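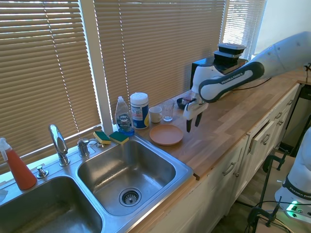

Last updated: 11/28/19

Home | How-To | Kitchen | Contact

How to Oil a Butcher-Block Countertop

Use food-grade mineral oil. Cooking oils turn sticky and start to smell.

1. Clear the counter and scrape off any dried food with a plastic scraper.
2. Wash with a little dish soap and warm water, then let the wood dry overnight.
3. Sand rough spots lightly with 220 grit, going with the grain. Wipe up the dust.
4. Pour on a small amount of oil and spread it with a cotton rag. Do the cut ends twice.
5. Wait 4 hours and wipe off what is left.

A new top needs oil once a week for the first month. After that, every couple of months is enough. Ours was last sanded in May and still sheds water, except by the sink.

Lay used rags flat outdoors to dry.

Related
Removing Water Rings
Cleaning Horizontal Blinds
Fixing a Loose Cabinet Hinge

© Dirk Görtz | Contact | Back to top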